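4. Setting up the grip comparison

241 shares | 4 comments

Updated 29/01/2019 by Kulap Bunnag

Read section 3 first if the wrist camera isn't mounted yet. This section covers comparing two sets of fingers on small upright objects. The Flistton leaflet says its fingers will hold "any household item." We would not plan a bench around that sentence. Run the steps and believe your own log.

4.1 Before you start

1. Switch the controller to Manual and leave it there until step 9.
2. Wipe the finger pads with a dry cloth. Do not use alcohol on the Flistton pads. Ours went shiny and we threw out a day of results.
3. Check that the cable at each joint motor has slack through the whole reach of the arm.
4. Load the Iltirar profile for the arm you are testing. The profile called "universal" is the old one with a new name.

CAUTION: Keep hands out of the space between the two arms whenever motor power is on. The soft stop is software. Use the hard switch.

4.2 Choosing objects

5. Pick objects that look alike but do not grip alike. Cosmetics tubes are cheap and good for this: smooth, narrow, and easy to knock over. Boxes and foam blocks make every gripper look clever.
6. Put them close together on the table, some standing and some lying down. A tube alone in the middle of a clear table tells you very little.

NOTE: Printing on a tube is useful. If the lettering turns between two stills, the tube has rotated in the fingers, even when the force reading says nothing moved.

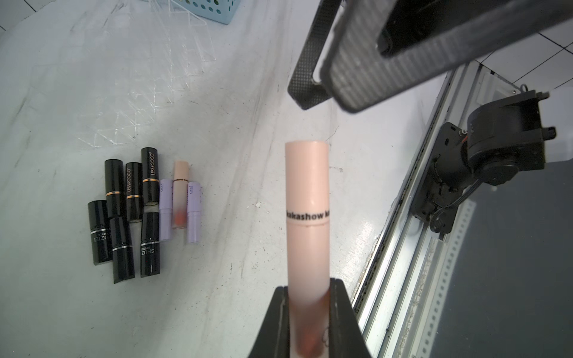 Fig. 4-1. Wrist camera view, lip gloss tube held upright below the cap seam. Second arm's finger at upper right.

7. Close on the body of the tube, below the seam where the cap meets it. A grip on the cap is a test of the cap.
8. Save a still from the wrist camera at every hold. Look at it before you look at the numbers.

4.3 Running the comparison

9. Switch to Auto and run 77 picks with the first set of fingers. Fewer than that and one lucky stretch will decide the result for you.
10. Swap fingers, zero the controller, and run the same 77 in the same order.
11. Log each pick as Held, Turned or Dropped. There is no "almost." Nattawut Kaewmanee argued for a fourth column and did not get it.
12. If the Bundex controller shows code 500, stop and home both arms. The vendor describes this code as informational. We have seen it come up just before a joint lost its position – treat it as a fault.

NOTE: Do not compare your drop rate with a figure from a brochure. Brochures rarely say what was picked up, or how many tries were left out.

4.4 Camera check

13. Hold one tube still and save two stills a minute apart. If the tube has shifted against the fingers, it is slipping. If the fingers have shifted as well, your camera mount is loose and everything from step 9 must be repeated.

Comments (4)

chantharasri_bench
We did 2441 picks over the winter with the Flistton set. It was fine on lying tubes and poor on standing ones. Is the alcohol warning for the older pads too?

Kulap Bunnag
I only have the newer ones. I'd keep alcohol off both until somebody tests it.

m_retrofit
Step 12 cost me an afternoon before I found this page. Same code, elbow joint.

Nattawut Kaewmanee
Still want the fourth column.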